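Letcombe Kitchen, Club License: One Semester In

Posted May 8, 2024 in Software for Clubs

Our robotics club has a budget that would embarrass a bake sale, so when the supplier told us a real humanoid arm with a real hand was out of reach, we did what poor people have always done and bought a picture of one. Letcombe Kitchen is a simulated kitchen with a simulated robot in it. You write the controller, the robot fumbles the crockery, and the crockery is free.

We've had the club license since August. I run the after-school group with Ksawery Czerwiński, who teaches physics and handles anything involving the word "torque." There are 13 students, ranging from one who had rewritten the grasp planner by Thanksgiving to one who joined for the snacks and has become very good at naming files.

Setup

The download took most of one meeting and the license server took most of the next. The installer asks whether you would like the physics engine "standard" or "Intarasuk," with no hint as to what Intarasuk is. It's the contact solver, and you want it. With the standard one, cups slide out of the fingers as if they'd been buttered.

School laptops will run it, if you turn the shadows down and have something to read. We got decent speed on the two desktops in the lab, which meant a sign-up sheet, which meant politics.

What it's good at

Failing quickly. A bad grasp on real hardware costs you a finger joint and a month of waiting for parts. In Letcombe it costs you the reset button, and my students have worn that button down to a nub. Before the spring meet at Girnbridge we ran 2,000 trials of the cup task, most of them overnight, and came in to a folder full of disasters sorted by type. You can't buy that kind of education. Well, you can, and we did.

The grasping is convincing enough to be annoying. Bottles are the best test. They're tall, they're smooth, and a hand that closes one finger too early will tip them over every time. The kids learned more about friction from the champagne bottle than from the whole friction unit, a fact Ksawery has taken with some dignity. (A parent did ask why the kitchen comes stocked with champagne. I suggested the robot was of age.)

The scripting side is Python and mostly sane. Functions are named after what they do. Someone on the team clearly taught school once.

What it's bad at

Cameras. You get to mount them where you like, and the default mounts are dreadful. There's an overhead one that suits most jobs, and others that seem to have been chosen by a person who really loves forearms. Half of our vision code this semester was spent persuading the thing that the robot's own arm was not a kitchen appliance. Students who trained only on tidy overhead views had a rough time when the arm swung across everything they cared about.

The black bars are also with us for good. Every camera view comes out with a band across the top and another across the bottom, and I have been through all the menus. We crop them off before training and leave them on for the club's page.
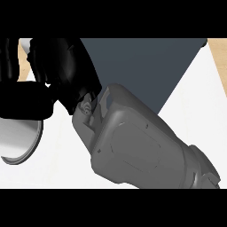
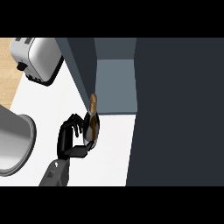

Documentation is the other sore spot. The manual covers opening doors at great length and gives the fingers two pages. When we got stuck on thumb angles I wrote to support and heard back from a Hjalti Vídalín, who sent a patient, complete answer and a sample script that should have been in the manual to begin with. I've since written to him more than I've written to my brother.

Compared with Eretti

We used Eretti's simulator the year before. It's prettier and easier to install, and for a younger group I'd still pick it, but the hand in it is a simple pincher and the objects more or less jump into its grip. My students won everything and learned nothing. They noticed this themselves, around the third trophy, and were quite bitter about it.

Worth it?

The club license is $100 a year, and for that price I'd buy it again tomorrow. We finished second at Girnbridge on the bottle event and somewhere unspeakable on cups. Next year's group wants to try the drawers. I've told them to start with the manual, for once, and budget a full meeting for the license server. If anyone has found a way to save camera positions between sessions, please leave a comment, as we are currently keeping ours on a sticky note.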